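# Isostatic rebound

Isostatic rebound is what the ground does after you take a heavy load of ice off it: it comes back up, very slowly. I've been writing bits of this article on and off since February, so forgive me if the seams show. 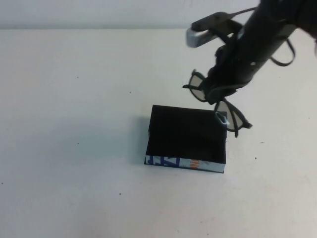

The usual comparison is a mattress, and I like it, except that a mattress springs back while you're still reaching for your slippers. The Earth takes thousands of years (the mantle underneath is solid rock that creeps, a little like very stiff putty), so places that lost their ice a long time ago are still rising today. Parts of Scandinavia and the country around Hudson Bay are the classic cases.

## The bulge

Push down in one place and some of the mantle has to go sideways, so you get a low bulge around the outside of an ice sheet. When the ice melts, that bulge sinks again! I had this backwards for years until Sofia Tzavaras drew it for me on a paper napkin. It's why some coasts that were never under ice are going down while their northern neighbors go up.

## How people measure it

Old beaches are my favorite. You find a line of rounded pebbles and shells sitting way up in the woods, get a date from the shells, and work out how far the land has risen since, after allowing for changes in the sea itself. GPS stations bolted to bedrock do the modern half of the job. Dionysis Stamatopoulos keeps a list of 124 raised beaches, and I've walked along 19 of them, mostly in the rain.

Tide gauges are trickier, as they only record the sea relative to the land they're standing on. If both are moving, you need a second measurement to pull them apart.

See also: raised beach, glacial forebulge, post-glacial faulting.

Last edited 5/4/23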